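Lawal Three-Bin Rack: Eight Months in a Small Garage

I bought the Lawal rack last October to get the loose hardware off my workbench. I had been using coffee cans and a drawer that stuck, and I was tired of dumping a can out to find one washer. The rack holds 3 bins, it sits on the bench or screws to a wall, and it costs less than most of the drawer cabinets I looked at. I have used it nearly every Saturday since.

It comes flat in a box with the bins nested inside each other. Assembly is two side pieces, two rails and 8 screws. The instructions are one sheet with no words on it. I put the rear rail on upside down the first time, which is easy to do, as the holes line up either way. If the bins rock when you set them in, that's the mistake. Flip the rail and they sit flat. The whole job took me less than half an hour with a regular screwdriver, including doing the rail twice.

The frame is stiff enough. I filled one bin with roughly 400 drywall screws and the other two with carriage bolts and lag bolts, and the rails have not bowed. The feet are the weak point. They are small plastic caps that push onto the bottom corners, and two of mine came off in the first week. I glued them back on with the same stuff I use for chair legs and they have stayed put. Without them the frame will scratch a finished surface, so check them before you put it on anything you care about.

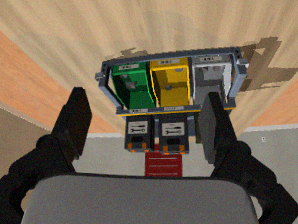
Labeling is where I think Lawal could have done better. There is no slot for a card and the face of each bin is textured, so tape lifts at the corners after a few weeks. I tried paper labels, then masking tape, then a paint marker. The paint marker is the only one that lasted. What I do now is ignore the writing and go by position, with wood screws on the left and bolts to the right of them. The bins are open on top, so you can look in and see what you have, and the rack is a blue-gray metal that goes with most shop furniture. My sister uses hers for seed packets on a potting table and she doesn't go by labels either.

Open bins do collect dust. I run a table saw in the same room and everything in the rack gets a coat of it. I blow the bins out once a month. Lawal sells lids as a separate item, but they were out of stock when I ordered and I have not gone back for them. If you do a lot of sanding, I would either get the lids or buy a closed cabinet.

The bins lift out with one hand. I like this more than I expected to. When I'm working on the fence I take one bin with me and leave the rest on the bench. The rim is rolled over, so it doesn't cut into your fingers when it's full.

I also looked at the Naltach and the Ukus. The Naltach is a drawer unit and holds more, but the drawers don't come all the way out, and the one I tried in the Alville hardware store already had a sticky runner. The Ukus is a wall panel with hooks and small cups. It would suit someone with about the same amount of stuff and no bench space. I have plaster walls in the garage and didn't want to put that many holes in them.

Wall mounting the Lawal takes two screws, not included. I hung it for a month over the vise and then took it down – at that height I couldn't see into the bins without a step stool. Chest height or lower is better.

I would buy it again for screws and bolts. For very small parts, the bins are too deep and everything ends up in one corner.

Good: stiff frame, bins lift out easily, fair price.
Bad: feet fall off, no card slots for labels, lids sold separately.

Related reviews
Naltach drawer cabinet, second look
Ukus wall panel and hooks
Which wood glue for chair legs?
Shop stools under $200
Cleaning up an old bench vise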